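Why I Want More Small Meetups on the Calendar

I gave my first talk at a small tech meetup in February, in the back half of a coffee shop, to nine people and a very patient dog. I have been to conferences with a badge scanner at every door and a keynote stage you could land a plane on, and I had a great time at those too! But that night is the one I keep telling people about, and I've been trying to work out why.

Part of it is the questions. I was talking about how I moved our test suite at Pavora over to running in parallel, and Anathi Masilela put her hand up before I was done with my second slide. She wanted to know what we did about tests that share a database. I had a slide for that, much later on, so I skipped right to it, and then we never really went back. The whole rest of the talk was a conversation. Somebody had tried the same thing and given up, somebody else had a trick with temporary schemas that I wrote down and used at work the following Monday (it cut our build time a lot, thank you Tiburcio Huerta). Try doing that in a ballroom with 300 people in it and a volunteer holding up a card that says you have 2 minutes left.
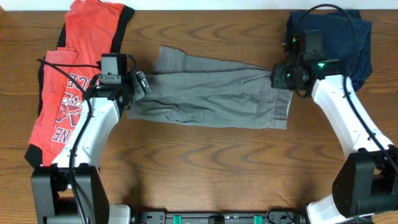 Meetups are also where I've seen the most people give a talk for the first time, and I love first talks more than almost anything in this field. People bring what they really do all day. The swag at the big events is fun, I'll admit, and my own dresser is full of it, but most of it ends up like that red-orange T-shirt with the black trim, crumpled in a heap next to the gray pants. What I hang on to from the small nights is a name and an email address. Jaruwan Kaewmanee gave her first talk on error messages, with slides she had finished on the bus, and I have rewritten every error message in my side project because of it. She's speaking again this fall and I've already told everyone I know to go.

I do hear the argument on the other side. Ilídio Quintela and I have been having it for months. His point is that small groups get cliquey, that the same five people talk every time, and that a newcomer can feel a lot more exposed in a tiny room than in a huge one where you can slip into the back row. He's right that it happens. I've walked into a meetup where everyone already knew each other and stood there reading the sandwich menu for a very long time. I still think a small group can fix that in one evening if it wants to. Ask new people their names. Put the topic on the event page in plain words. Leave a gap in the schedule and say out loud that anyone can fill it. A big conference needs a year to change anything, and by then half the organizers have moved on.

So if you've been thinking about starting one, please do! Pick a night, find a room with enough outlets, and ask one friend to talk for fifteen minutes about something that broke at work. Yu-ting Tu and I are starting ours in the fall, and we still need a speaker for the second month. Write to me if you have a topic, or half of one.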